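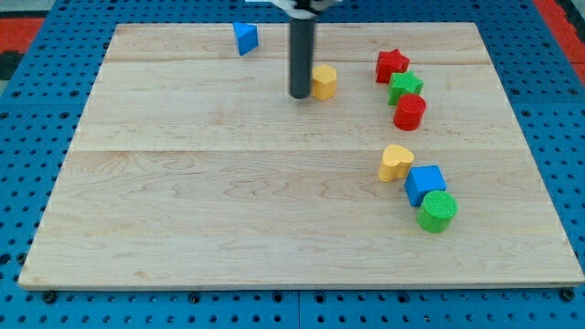 The maple board and some of the shape blocks

Keeping plastic shape blocks from sliding on a maple board?
Posted by Anjani Wuisan, September - 522 views - 2 shares

Hi all! I have a light maple board (joined planks, you can just see the seams) and we use it for sorting plastic shapes - stars, a yellow hexagon, a blue prism, that kind of thing. It lives on a blue metal table with holes in it. My trouble is the board. I oiled it last month and now the shapes skate around if anyone bumps the table, and my stars end up in a huddle. Do I sand it back? Put something on top? I'd hate to hide the grain, it's so pretty!

Ott Hunt
Don't sand yet. Sounds like too much oil. Wipe it with a dry cotton rag, leave it overnight, wipe again. I did this with a bread board and got a lot of yellow on the rag the first two times, then nothing. If it still feels slick after a week, go over it lightly with fine paper, along the grain, and skip the oil next time. Also check whether it's the board moving on the table. Metal is slippery and mine crept a little every day until I stuck rubber dots in the corners.
27 people found this helpful

Sigita Pärn
just get a felt mat

Anjani Wuisan
Thank you Ott! Did the rag thing last night and wow, so much oil came off. Going to try the rubber dots too - I gave the board a push this morning and it does slide. Sigita, I thought about felt but then I can't see the wood :)
2 comments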